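# Learning Your First Waltz Box Step at Home
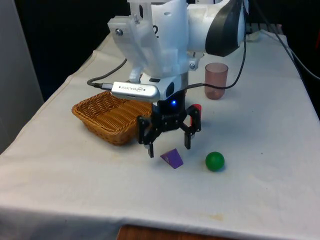 The box step is where I start everybody, whether they're seven or seventy, because once your feet know it you can get through most of a slow waltz without panicking. You'll want a bit of clear floor and shoes that slide a little (socks on tile are asking for trouble!). Before you move at all, let one arm hang down from the shoulder, loose and heavy, the way the white arm hangs over the tablecloth, and notice how your neck relaxes. Keep that feeling when you lift your arms into hold.

## The steps

Count 1-2-3 out loud, nice and slow. These are the leader's steps:

1. Left foot forward.
2. Right foot to the side, passing close by the left on its way.
3. Left foot closes to the right.
4. Right foot back.
5. Left foot to the side.
6. Right foot closes to the left.

Followers begin at step 4, go on to 6, and then do 1 to 3.

## Adding the music

Leave the music off until you can do 12 boxes without looking down. My old teacher, Clémence Mallet, made us hum instead, and I still do it in the kitchen - my family has given up complaining. When you do put a song on, let a few bars go by first and step off on the strong beat.

If you get lost, stop with your feet together and wait for the next "one." Marin Petek and I did exactly that at the Kerkosgate social last May, 3 times in one song, and we had a lovely evening anyway.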